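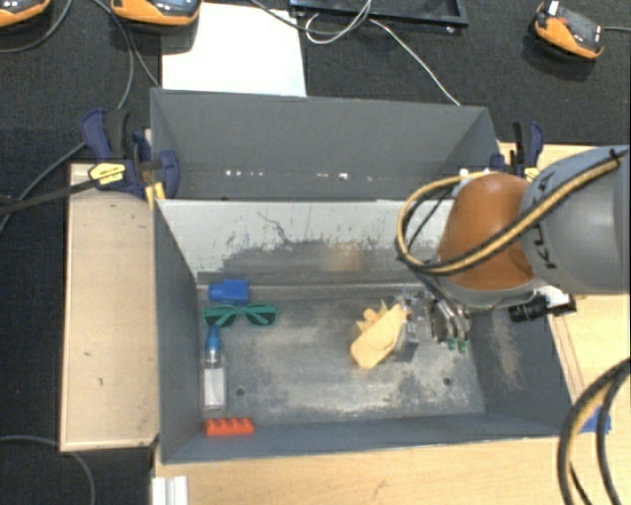 When I moved from Plaltoment to Truvmont in May, I believed that sorting small things was an easy job for a free Saturday. I had boxes of them from the old house, and I wanted every item to have its own shelf. My first purchases were pretty cardboard boxes, and they became soft at the corners very quickly. Now I prefer gray metal bins, the kind that stands in workshops. They get ugly, I admit. The walls are scraped to a darker gray, the floor gets whitish patches, and sometimes there is a small round hole in the bottom where a screw can disappear. But a worn bin still has its shape, and I can throw a bottle into it without fear.

The secondhand hall on Gradon Street sells such bins in two sizes. The seller told me that 390 of them came from one closed warehouse. I took four, and I carried them home in two trips by bus.

My method is simple. All mixed things go first into the front bin. I take out one object at a time and decide where it lives. The second bin stands directly behind, so my arm makes only a short movement. Toys go there, also bottles with a good cap. I do not allow myself to put anything back.

A deep bin has one difficulty: things like to gather along one side, and the rest of the floor stays free. I used to spread them out by hand before starting. Now I begin at the crowded side and work toward the middle.

For labels I use paper tape from Hong, the stationery shop near the station. It comes off metal cleanly, even after a summer.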